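Conorton Tabletop Demonstrations: README and data card

Version 3
Last revised 2024-02-14
Maintained by the Wekalholm data group

Read this before you download anything. The collection has 1,512 recorded episodes of arms working over a table with ordinary retail items and small tools. The card is long for a set this size. We have been burned by short ones.
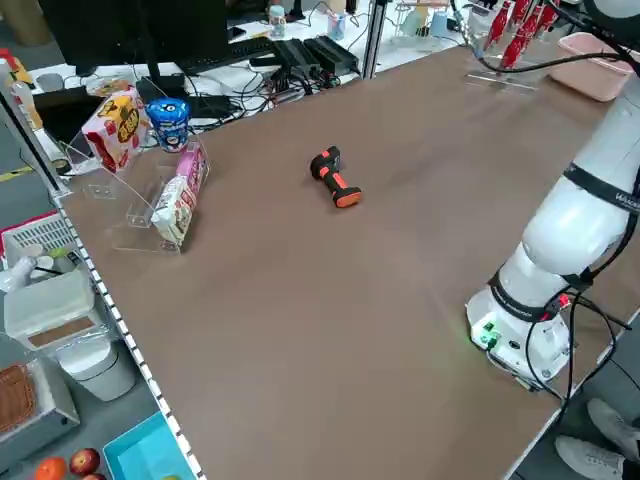
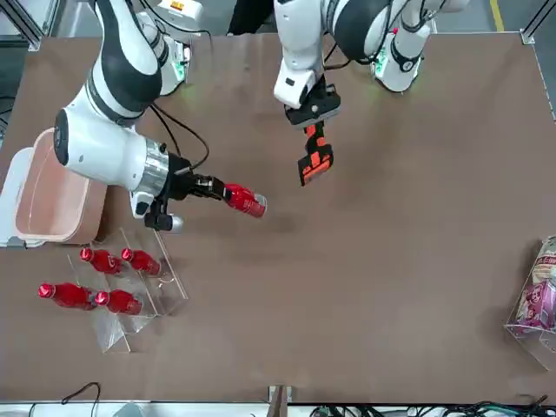
What the set is for

Training and testing pick, hold, hand-over and put-back skills on a bench. It can also be used to check whether a policy trained elsewhere falls apart when a shiny bottle or a clear shelf turns up. It was not collected to show that anything is safe, and it does not show that. If you plan to cite it in a safety case, please don't.

About the rules we followed

The collection ran under the Bandari bench rules, an in-house document of 10 clauses. People like to write "collected under an established protocol" and leave it there. We would like to be more exact about what the protocol did and did not do.

Three of the clauses are about the arms: speed limit, reach limit, stop button within arm's length of the operator. These were checked at the start of every session and the checks are logged. We trust them.

Three are about the table: what may be on it, how props are reset, how far clutter must be from the working area. The clutter clause says "a reasonable distance." Two operators can read that sentence and set up two different benches, and ours did. The clause has been kept in the current rules over our objection.

The remaining four are about records. Operators had to tick a box saying the scene had been reset before each episode. A ticked box is evidence that a box was ticked. When we went back through the October sessions we found resets marked complete where the next episode started with the props where the last one had left them. Those episodes are still in the set, flagged reset_doubtful. Filter on the flag if your method cares about starting positions.

Success labels

Each episode has one of three labels: done, partial, failed. "Done" means the item ended in its target spot and the gripper had let go. It says nothing about how the item got there. A bottle dragged along a shelf and a bottle lifted cleanly get the same label. We asked for a fourth label and were told that it would slow down the operators, who were paid by the session. Draw your own conclusions about any success rate computed from this field, including ours.

Bystanders

The Bandari rules say that people other than the operator should stay back from the table "where practical." We would have written "must." Treat the footage as coming from a shared room. Do not try to identify anyone from clothing, shoes or hands. If you find a face, write to the maintainers with the episode number and we will pull the file.

Calibration

Camera positions were measured before the first session and after the last one, and at 7 points in between. The Ostapchuk checklist, which we adopted halfway through, asks for a measurement every time a mount is touched. Before that we relied on people remembering. Episodes from the earlier half should be used with care if you need geometry, and the stored error figures for that half are probably too kind.

Known problems

Depth readings on clear acrylic are poor, and no amount of filtering we tried fixed them.
Shiny red surfaces blow out under the overhead lights in part of the set.
Cables change position between sessions. A model can learn the session from the cables, so split by session and never by episode.
Wrist force values drift. The offset was zeroed by hand and the log does not say when.
Tool episodes are few. Don't report a separate tool score.

What we ask of users

Say which version you used. Say whether you dropped the doubtful resets. If you claim your own rig follows the Bandari rules, publish the setup log with the claim, or leave the claim out. Compliance statements with no log attached are the reason this card is so grumpy.

Changes in version 3

Flag reset_doubtful added.
Calibration notes rewritten.
Removed the line "meets all relevant standards" from the old summary. We could not find who wrote it or which standards were meant.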